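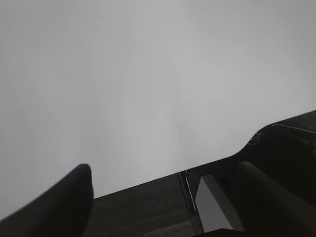
The view from the wrist camera, with the gripper's two fingers at the bottom and nothing between them. Photo: Mathias Steiner

Wiston shed's robot arm gets a grip on the recycling

Anybody who has wandered past the shared workshop in Wiston of an evening this winter will have noticed the lights on rather later than usual, and if you've stuck your head in the door you've probably been handed a cup of tea and told all about the arm. It has been the big build at the shed since December, and it has now reached the stage where its makers are happy to have a few neighbours in to look at it (and to bring their empties, please, but more on that below).

The arm is the work of Rhonda Doucette, who spent most of her working life repairing commercial ovens, and Mathias Steiner, who joined the shed to fix a canoe and still hasn't finished the canoe. Between them they've put in 200 hours, by the sign-in book, and a little over $2,000, most of it on motors. They call it Fleter, a name that began as a typing mistake in one of Mathias's files and stuck.

What they would like Fleter to do is sort bottles and cans for the depot run, which anyone who has stood over those bins in the cold will agree is a worthy aim. For now it is learning its way around one kind of thing at a time, and clear plastic was Rhonda's choice for a start, on the theory that you may as well get the hard one over with. A clear bottle is a real trial for a camera, she explained to me, and she went and fetched one from the bin to prove it. Whatever is behind it comes straight through, and the shop lights bounce off the sides, and the software can end up quite sure it is looking at a bit of table.

"I can see it's a bottle and you can see it's a bottle," she said, "but you try writing down how you know."

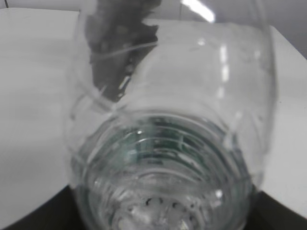

A clear plastic bottle seen end-on at close range, against the white tabletop. Photo: Mathias Steiner

Mathias looks after the camera side of things, and he has been going through the pictures from the wrist in the evenings at home, marking where each bottle starts and stops. He was good enough to show me a fair stack of them, and I'll admit that after a while I began to see the appeal! The rings on the end are the part he is fondest of, as they give the software some light and dark to hold on to where the smooth walls don't offer much. He's hoping that with enough of them marked up the arm will be able to find a bottle whichever way it happens to be lying.

There is plenty left on the list. The fingers want a grippier covering, the wiring needs tidying before the little ones are allowed anywhere near it, and Rhonda has her eye on a second-hand conveyor from a bakery in Ondeck, if somebody with a trailer would care to get in touch.

The pair will be at the bench most evenings from 6 until 9, and visitors are welcome. Rinsed bottles with the caps off can be left in the grey bin inside the side door on Tse Lane. No glass for the moment, thanks.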